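Open Day at Trerley: Teaching Grippers by Hand

Berkon opens its Trerley site to visitors one Sunday in March. The doors open at 10 a.m. and the tour begins on the upper floor, where household tasks are recorded for the Ternlow manipulation program.

No arm is involved at this stage. An operator holds a gripper in each hand and does the task directly. Printed marker cubes mounted near the handles give the software a reference for position and orientation, and the recorded motion is later mapped to the two-arm machine downstairs. Staff put the cost of a hand unit at $299, against several thousand for a comparable wrist assembly.

The work is slow to set up and quick to run. Objects are moved between takes so that the model does not learn one layout. A take is discarded if a marker is hidden for more than 3 seconds. Berkon keeps 99 takes per task before training starts, a number the engineers describe as a habit left over from an early file-naming scheme.

The demonstration downstairs was less even. The machine picked up a cup and placed it on a shelf at the second attempt. It then stopped short of a bottle and had to be reset. The engineer at the console blamed a calibration offset in the left arm and showed visitors the log.

A second site in Bragança will begin recording in the fall, using the same hand units and a different set of rooms. Berkon wants to know how much of the Trerley data carries over to kitchens with other counter heights.
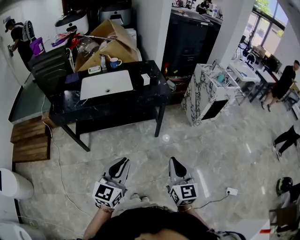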